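Sixty-one minutes and then the knee

2021-03-23

Print this post | E-mail this post

So I sat down with a big bowl of pasta to watch Stuveck play Rastel, fully expecting a boring draw, and by the time I remembered to eat the pasta it was stone cold. What a game! What a horrible, lovely, stressful game.

If you missed it, Stuveck needed a point to stay clear of the bottom two. Rastel had nothing to play for except making everybody else miserable, and they are very good at that. They pressed like crazy from kickoff and our back line looked like they had met in the parking lot. I was yelling at the screen after 8 minutes – my neighbors must love me.

Then Salma Hegazy took over. I have been going on about Hegazy since last June, when she signed and half the message board said she was too slow for this league. She's not fast, fine. But she sees the pass before anyone else does, and she put Benjelloun through on goal twice in the first half with balls I would not have spotted from the top row of the stands. Benjelloun hit the post with one and the goalkeeper with the other. I put my head in a cushion both times.

Goal finally came right before the break, from a corner of all things. We never score from corners. Driketti got up at the back post, and it went in off her shoulder, I think, or maybe her ear. She'll claim it was a header and I'm happy to let her.
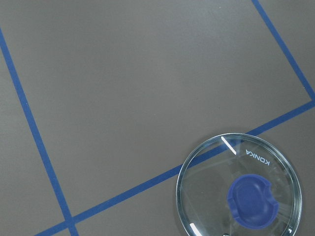
Second half started well enough. We kept the ball, we slowed it all down, and I even got up to make tea. And then in the 61st minute Rianne De Bruijn went down near the halfway line and my stomach just dropped. There wasn't anyone within a couple of yards of her. She planted her left foot to turn, and down she went, and she was waving at the bench before the ref had even stopped play.

I hate that wave. Anybody who has watched enough soccer hates that wave.

The club has only said she's having a scan, so I'm not going to play doctor. She did walk off with a physio on each side, and my sister (who did her own knee playing in college) says walking doesn't tell you much either way. So thanks for that, sis.

After that I could hardly follow the game. Rastel equalized from a free kick we should never have given away, and for the last ten minutes we were just hoofing it anywhere. There were 7 minutes of added time because of the injury. Seven! After a full 90 of that! I watched most of it standing in the kitchen doorway with my hand over my mouth. Our keeper made one save down low to her right that I have now replayed more times than I'd like to admit, and then the whistle went. One each. We got our point.

And I can't enjoy it. De Bruijn is the one who makes that midfield work, and without her Hegazy has to drop so deep to get the ball that she might as well play center back. I guess Driketti could move up and sit in front of the defense, she did it a few times in preseason and looked okay. I'd try that before I'd try switching to three at the back again, please, I am begging.

Anyway, if anyone hears news about the scan before I do, put it in the comments. I'll be refreshing the club site all evening.

4 shares | 11 comments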